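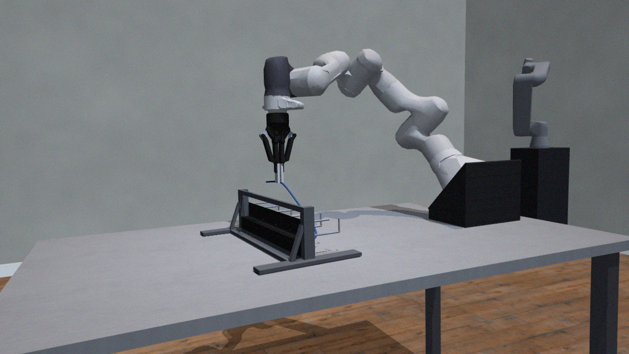
Buying a house for our small children's project in Vikora: deposit before or after the registry paper?

Hello to all. We are a small registered charity and we want to buy a house in Vikora, where 4 older children from our program can live and learn. We collected the money through Gratinance, from 89 donors, and I feel responsible to each one of them. The downstairs room is the reason we like this house. I would want it with a brown plank floor, a calm gray-green wall and one large light gray table, as you see here, and the rest of the house can stay simple. The seller asks for a deposit of 3448 dollars now, in cash, and he promises the registry paper after. He says this is normal in the town.

My co-worker thinks we will lose the house if we wait. I think the donors will not forgive us if we lose the deposit. Has anyone bought a building for a charity in a small town, and in which order did you pay?

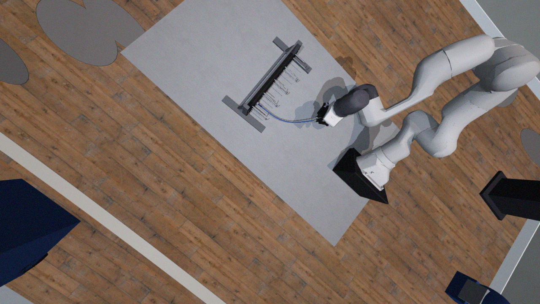
One more thing I should mention. The house was divided between two brothers when their father died, and only one of them is speaking with us. The lot is number 51 on the old map, but I did not find the same number on the newer one.

Posted by Holovko Project, 05/05/2020

tamarind_road

Please do not pay in cash and please do not pay before the paper. We bought a house for our Zuser shelter in January and our seller told us the same story. We asked a local lawyer to go to the registry in person. It took her one morning, and she found that a sister also had a share. After this all the owners signed one agreement, and the deposit went to the lawyer's client account until the transfer was finished.

In your case the second brother must sign also. If he does not want to meet you, I would stop there. Ask the registry in writing why the lot number is different on the two maps, and keep the answer for your donors.

user_bexley

just offer him less, they always say it's normal

slowpost

I agree with the first answer, but I would add that you can write a short message to the donors now. Tell them the price, the deposit and what you are still checking. We waited too long with this and people became nervous. Also look in your Gratinance campaign text. If you promised there that the money is for a house in Vikora, and you must later choose another town, you may need to ask the donors again.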